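How to Oil and Refresh a Wooden Floor or Worktop

Sep 22, 2020

A hardwax oil finish needs a fresh coat from time to time. On a kitchen worktop that can mean once a year, on a bedroom floor once every five or six. The job is well within reach of anyone who can sweep, sand lightly and follow a drying time. Most of the trouble people have comes from putting on too much oil.

These instructions are for bare wood and for wood that has been oiled before. They don't apply to varnish or lacquer. If you don't know which you have, put a few drops of water on a worn patch and leave them for ten minutes. On tired oil the water soaks in and leaves a darker mark. On sound varnish it sits on top as a bead. A well-kept oil finish will also bead, so test in a doorway or next to the sink where the wear is heaviest.

What you need

Hardwax oil, clear, matt or satin
A white nylon hand pad, or a pole sander for floors
Sanding discs or sheets in 120 and 150 grit
A short-pile roller or a wide flat brush
Lint-free cotton cloths, more than you think
White spirit for cleaning brushes
A vacuum cleaner with a brush head
A metal bucket with a lid, filled with water, for used cloths

I have used Sundaretti satin and Kirier matt. The Sundaretti is thinner and easier to spread. The Kirier gives a slightly darker result on oak and smells less while it dries. Either will do. Van Leeuwen make a floor cleaner that leaves no residue and I use that for the washing stage, but any cleaner sold for oiled wood is fine.

Working out how much to buy

Measure the length and width in centimetres and multiply them. A worktop 90 cm deep and 184 cm long comes to 16,560 square centimetres, or 1.656 square metres. The tin will give a coverage figure. Bare wood takes more than the label says on the first coat, and softwood takes more again. For a refresh coat on old oil you will use less.

Step 1. Clean

Clear everything off. Vacuum along the boards, then across them, and run the narrow nozzle down any gaps. Wash with a well-wrung cloth or mop. Don't flood the wood. Let it dry overnight with a window open.

Grease marks near a cooker need a second wash. Wax polish has to come off completely, so rub it with white spirit on a cloth, turning the cloth often, and leave the room aired until the smell has gone.

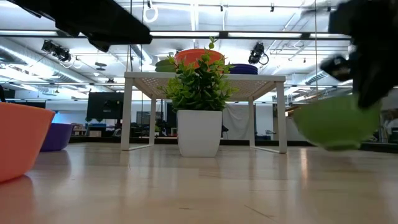 Can I put hardwax oil straight over old varnish?

The oil has to soak into the wood, and varnish stops it doing that, so the varnish must be sanded off first. Oil left on top of varnish stays sticky for days and then peels.

Step 2. Sand

For a refresh you only need to dull the surface. Go over it by hand with 150 grit, always along the grain, using light pressure. Bare or badly marked wood should be done with 120 first and then 150. Don't go finer than that. Very smooth wood closes up and takes the oil unevenly.

Black rings from wet tins or pans go deeper than they look. Sand them as far as is sensible and accept what remains. On oak, an oxalic acid wood bleach will lift most of the colour, used strictly as the packet says and rinsed well. Leave the patch a full day before sanding it again.

Vacuum twice. Wipe with a dry cloth, wait for the dust in the air to settle, and wipe once more.

Step 3. First coat

Stir the tin slowly from the bottom for a couple of minutes. The matting agent sinks, and an unstirred tin gives a shiny start and a chalky finish. Don't shake it.

Start at the point furthest from the door. Put a small amount on the roller or brush and spread it as far as it will go, two or three boards at a time, working from one end of those boards to the other. Stop only at a board edge. After fifteen minutes look across the surface towards a window. Any wet patches should be wiped off with a cloth.

Put used cloths into the water bucket as you finish with each one. Cloths soaked in this sort of oil heat up as they dry and can catch fire when screwed up in a bin.

Step 4. Second coat

Leave the first coat for eight to ten hours, longer in cold or damp weather. I did a hallway one December and it needed a day and a half. When it no longer feels tacky, rub it lightly with the white pad, vacuum, and apply the second coat even more thinly than the first.

Drying and first use

Walk on it in socks after a day. Furniture can go back after three days, lifted into place and with felt pads under the feet. Grisell pads stick better than the ones I had before. Keep rugs off and water away for two weeks.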